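From: Estíbaliz Arroyo
To: Dustmont sorting and storage list
Subject: Re: divided boxes for the front table

Nataša Vasić wrote:
> Has anyone tried one of those cardboard boxes with the little
> compartments for small bits on a table people sit at? Ours at
> Pramero is all trays and everything slides into one corner.
> Also, where do you put the laptop?

Nataša, yes! We've been using one at Weltatance since January and I'm a complete convert. It's plain brown cardboard, slotted dividers, very light, and it lives at the right-hand end of the table so the middle stays free for whatever you're handing over.
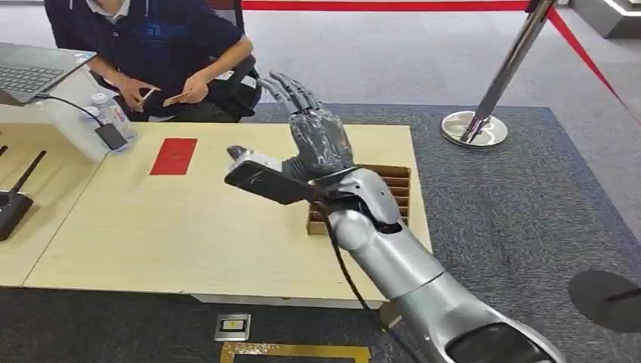 I did look at a moulded plastic one from Pastor, but cardboard is so much easier to trim (kitchen scissors, 4 minutes) and you can pull out a divider when something fat needs to go in. Leire Cordero swears by numbering the rows in pencil. I haven't got round to it.

The other thing I love is having one bright item on a pale table. We put our cards in red and people's eyes go straight to it. 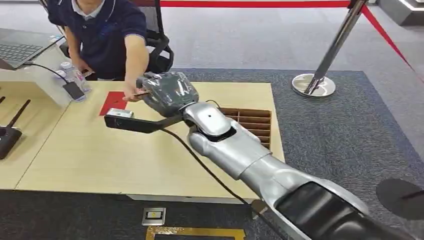
As for the laptop, ours goes in the far corner, with the charging cable kept on that side too. Water bottles go over there as well, well away from the cardboard! We bought 50 red envelopes to start with and I'd happily order more than 240 next time, they're such a cheerful thing to give someone.

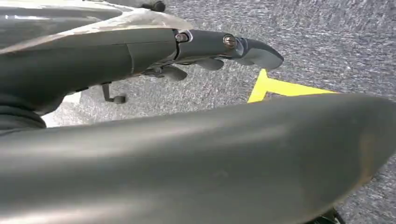
Close-up: two screws along the upper side, one of them brass-toned

Do leave a good stretch of bare tabletop between the envelope and the box. Inmaculada had the two side by side at first and kept knocking one with her sleeve while reaching for the other.
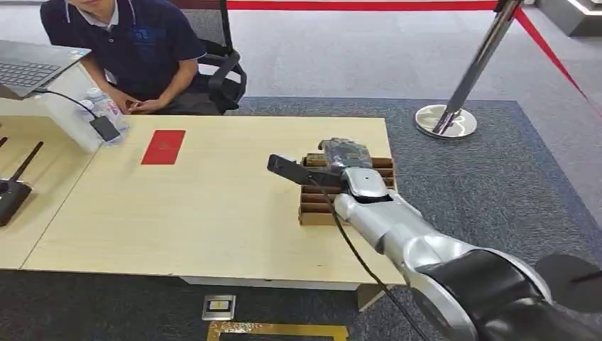

If you want the measurements I can take a ruler to ours tomorrow morning, and I've a spare set of dividers you're welcome to. What sort of bits are you sorting, by the way?

Estíbaliz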